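Liste : cellule-simu
Objet : Re: Pince qui glisse sur les manches fins - réglages après changement de doigts
De : Seema Katiyar
Date : 27 déc. 2021

Bonjour à tous,

Réponse rapide entre deux relances, désolée pour le style. Je reprends les points dans l'ordre de ton message, Padness en dernier.

> On a remplacé le modèle de pince dans la cellule simulée (Franka + deux doigts à biellettes,
> à la place de la pince d'origine) et depuis, les ustensiles à manche fin tournent dans les
> doigts dès que le bras remonte. Avec les gros objets, aucun souci. J'ai monté le frottement,
> ça change rien ou alors l'objet part en vibration.
> Deuxième chose, les ombres sont en escalier sur tout le plan de travail, est-ce que c'est
> lié ? Et est-ce qu'il faut refaire le calage du poignet ou est-ce que Trisden le fait tout
> seul au chargement ?

1) Les ombres d'abord, vite réglé : aucun lien. C'est la résolution de la shadow map, côté rendu, la physique s'en fiche complètement. Chez nous c'est pareil, dents de scie sur le marbre et sur le métal, on vit avec. Si vous entraînez sur les images, montez la résolution, sinon laissez, ça coûte cher pour rien.

2) Le frottement. Remets-le à la valeur d'origine. Vraiment. J'ai perdu presque 3 jours là-dessus avant Noël. Quand on monte trop le coefficient avec un contact sur une si petite surface le solveur fait n'importe quoi, d'où ta vibration. Le problème vient des formes de collision du doigt. Dans le fichier livré par Grusier, la face interne est approximée par une enveloppe convexe qui englobe aussi la platine du bas, du coup le contact se fait sur une arête et le manche pivote autour. Remplace par une boîte par doigt, posée à la main sur la face utile, et une autre séparée pour la platine.

Pour tester, prendre un ustensile à manche mince, fermer sur le manche juste sous le col métallique, monter lentement, et regarder de près depuis le poignet. À la vue large on ne voit rien du tout.
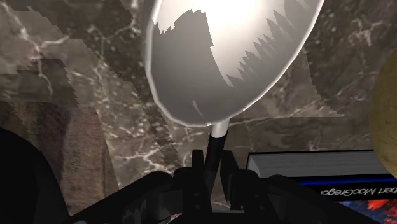
Ensuite vérifier le jeu de chaque côté du manche. Si un doigt arrive avant l'autre à la fermeture, c'est que les articulations passives des biellettes ne sont pas couplées correctement. Dans le fichier Grusier il y a une seule articulation motrice et le reste en « mimic », et le mimic est ignoré à l'import si le nom contient un tiret. Oui. Renommer avec des underscores, réimporter, et regarder le log : s'il n'y a pas de ligne d'avertissement c'est bon.

Nos réglages actuels, à adapter :
- pas de simulation : divisé par 2 par rapport au réglage par défaut
- itérations solveur : 200 pendant la saisie, valeur normale le reste du temps
- vitesse de fermeture : lente, vraiment lente sur les derniers millimetres
- frottement : origine
- amortissement des biellettes : un peu au dessus de l'origine, sinon les bouts de doigts rebondissent

Avec ça on est à 97 % de prises tenues jusqu'en haut sur les manches fins. Avant on ne comptait même plus.

> Et est-ce qu'il faut refaire le calage du poignet

3) Oui, et à la main. Trisden ne le fait pas au chargement, contrairement à ce que dit la doc (j'ai signalé, pas de réponse). Le point outil reste celui de l'ancienne pince, donc trop court, donc le bras descend trop. Procédure qu'on utilise :

a) ouvrir la pince à vide, doigts vers le bas, au-dessus du plan
b) afficher le repère du point outil, il doit tomber pile entre les deux bouts de doigts. Chez nous il était planté dans le corps de la pince
c) corriger le décalage en Z seulement, ne pas toucher aux rotations sauf si le repère est franchement de travers
d) redescendre sur un objet haut, sans fermer, vérifier la hauteur en vue générale
e) sauver dans le fichier de la cellule et PAS dans celui du robot, sinon tout saute à la prochaine mise à jour

Pour le d) je laisse tout le bazar sur la table, objets hauts, objets ronds, couverts, ça permet de voir tout de suite si une trajectoire passe trop bas.

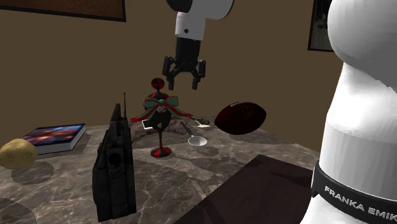
Attention aussi à la masse. La nouvelle pince est plus lourde que celle d'origine, et si on oublie de mettre à jour la charge déclarée au poignet le bras s'affaisse un peu en bout de course. On croit à un mauvais calage, on corrige le Z, et on se retrouve avec une erreur dans l'autre sens bras replié. Donc masse d'abord, point outil ensuite. J'aurais du l'écrire en premier, tant pis.

4) Padness. Si vous passez par leur script de remise à zéro entre deux essais, il recrée les objets mais garde les contacts en cache. Résultat, la première saisie après un reset est parfois bizarre, l'objet saute. Contournement : laisser tourner quelques pas à vide avant de bouger le bras. Guzmán a un correctif dans sa branche mais je ne l'ai pas testé, si quelqu'un l'a fait je veux bien un retour.

> Tu peux partager ton fichier de pince ?

Oui, je le pose sur le dépôt de la liste ce soir, avec les boîtes de collision et les noms corrigés. Le fichier de cellule ce sera plutôt en janvier, il y a des chemins en dur partout et je n'ai pas le temps de nettoyer là. Si c'est urgent envoie-moi un mot en direct et je t'envoie la version sale.

Ah et garde une copie de l'ancien fichier avant de réimporter, l'import écrase sans demander.

Seema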